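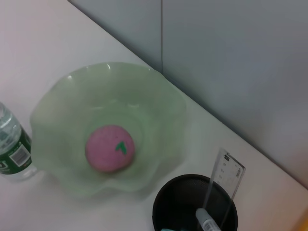 Which cell was this meeting for? The two-arm tabletop cell at Lavska, the one we all call Banura, and only its setup and upkeep.

Minutes, 4/14/24. Yes, a Sunday, and thank you all for coming in anyway! I took the notes, so if something sounds off, blame my handwriting and send me a fix.

**Last time's items**

The cable inspection on both arms got done. I went along each run with a flashlight and found no cracked jacket, but one tie near the left mount had gone brittle, so I swapped it out. The spare finger pads we ordered from Kettani are here and they're in the top drawer with the hex keys. Still open: the label on the emergency stop box. I keep saying I'll print it, and I will.

**Wrist camera**

We spent way too long on this one. The focus ring creeps, and by the end of a long week the close-up view has gone soft. Half of us wanted to glue it, I wanted a lock screen, and we settled on a paint mark across the ring so anybody walking by can tell if it has moved. If the mark is off, turn it back and write it in the log. Glue stays on the table for June.

**Hours**

The left gripper is at 1,630 hours on the counter. We agreed to look at the finger linkage every 100 hours from now on, which is more often than we were doing it, and I heard some groaning (noted, and entered here for history). It's a short job: power off, wiggle each finger by hand, feel for play, snug up any screw that has backed out.
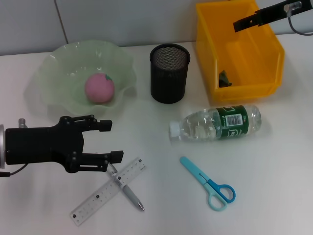

When do we replace the finger pads? At the first nick or shiny patch, and always both pads on the same gripper together.

We had a little back-and-forth on that, because pads aren't free, but mixing a fresh one with a worn one makes the grip pull to one side and then we're chasing an offset that isn't real. Wipe them with a dry cloth before you judge them. Dust looks a lot like wear!

**Homing and speed**

After any work on a wrist, home both arms, then run the first moves at 25 percent with a hand near the stop. Somebody asked if one slow run is enough. We said 2, and I wrote it on the whiteboard.

**To do**

- Paint mark on the camera ring – me, this week
- Stop box label – also me, sigh
- Ask Kettani what they charge for a spare linkage set
- Copy the homing steps over to the Tustutska cell binder so both cells read the same

Next meeting is in June, same room. I'll bring the log and the old brittle cable tie for anyone who wants to see it.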